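Recording household tasks with a hand-held gripper: working tips
Korkano home recording notes
Last revised February 2025

These notes cover kitchen and bedroom tasks recorded at home with the hand-held gripper. They assume you have read the setup sheet and can start and stop a recording. Laundry and dishes have their own page.

Before you start

Wipe the lens with a dry microfibre cloth. Kitchen air leaves a film of grease on glass well before you would notice it on a bench, and the film turns every lamp into a smear. Do not use glass cleaner on the lens cover.

Look at the view before the first take. The ribbed plate should sit at the bottom with the quartered mark upright in the middle. If the mark leans, the camera has rotated in its mount and everything recorded that way will need correcting later. Loosen the collar, square it up, tighten by hand.

Open and close the jaws fully 3 times at the start of each session. The software uses the widest and narrowest positions to set the scale for that session, and half-hearted squeezes give it the wrong limits. If one finger lags, check the pivot pins for lint or dried food.

Clear the free storage down to the level given on the setup sheet. A full card stops a take without a warning tone.

Light

Set the room light once and leave it. Ordinary evening lighting is acceptable, and a proportion of dim takes is wanted, but the level should not change partway through a task. Range hood lamps on a motion sensor are the usual culprit. Switch them to manual or off.

In low light, slow down. Grain in the dark areas can be worked with. Motion blur on the fingertips cannot, and it is worst in the last few centimetres before contact, where the useful information is. A good pace feels tedious.

Pale objects are easy to lose in bright light and easy to find in poor light. Dark pans and dark towels are the reverse. When planning a dim session, put the pale items in it.

Food

Use real food in the state you would normally handle it. A whole lettuce is a good subject: large, light, easily bruised, and wider than most people expect once it is in front of the jaws. Approach it from the side where the leaves are tightest. Outer leaves tear and then hang in the linkage, so check the jaws after each release.

Leave neighbouring food where it is. A clean board with one vegetable in the centre is of limited value, and we already hold over 1000 takes like that from the October round at Skonholm. Crowding, overlap and shadow between items are all worth having.

Chopped or crumbly food should not be gripped directly. Move it with a spoon or scraper held in the jaws, and log the take under the tool's name.

Fabric

Sheets and blankets are harder to record well than food. The cloth fills the view, there are few fixed points in it, and tracking may drift. Keep some edge or corner of the surroundings in sight while you work. A patterned cushion or the end of another blanket will do. If the tracking light goes amber, hold still until it clears and carry on with the same take.

Pick up a fold at its ridge. Bring the tips down on either side, close, lift a little, pause, then travel. Pressing the tips into a flat area and hoping the cloth gathers between them works on fleece and almost never on cotton.

Crumple the cloth differently between takes. Dropping it from waist height is enough. Arranging folds by hand gives the same few shapes over and over.
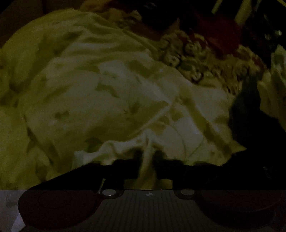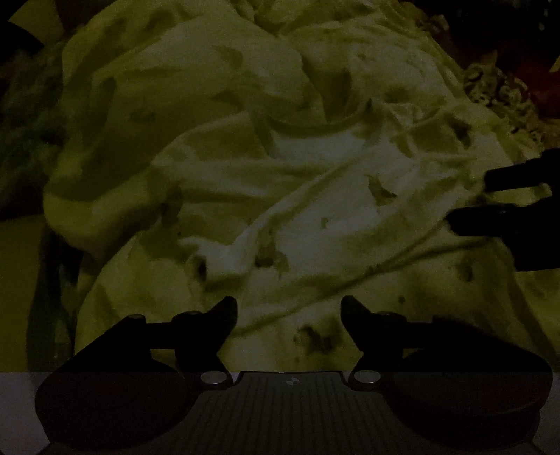
Lettuce in the first view, crumpled pale fabric in the second; dim light in both, with the quartered mark at the top centre of the ribbed plate.

Working with 2 grippers

Decide which hand holds and which hand moves, and keep to it for the whole take. Swapping roles partway is permitted only where the task needs it, such as turning a sheet end for end. Log the swap.

The second gripper should enter each view from its own side. Crossing over blocks both cameras, and the linkages can catch. If they do catch, stop the recording before separating them.

Pressing down with one closed gripper to pin cloth while the other lifts is a sound technique and shows up clearly against light fabric. Keep the pressure steady. Start both recordings before the first movement and clap the jaws together once in view of both cameras, so the files can be lined up.

Length and labelling

A single take should run no longer than 60 seconds. If the job is longer, split it at a natural rest, with the jaws open and nothing held. Never split while gripping.

Label by task and object in everyday words: "move lettuce", "straighten sheet". Colours and brands are not needed in the label. Put anything odd in the notes field and leave the label plain.

Keep failed attempts. A dropped item followed by a second try is one take, and both halves are useful. Delete a take only if the lens was covered or a person's face came into view. Screens, letters and prescription labels should be turned away or put in a drawer before recording.

Cleaning and storage

After food, take off the finger pads and wash them in warm water with dish soap. Let them dry before refitting – trapped water marks the plate behind. The body of the gripper gets a damp cloth only. Do food and fabric on the same day if it suits you, but do the fabric first.

The Belkadi pads are a little thicker than the Trirnthorpe ones and change the closing distance. Do not mix them on one gripper. After any change of pads, repeat the open and close routine and begin a new session.

Store with the jaws slightly open, lens cap on, out of the sun.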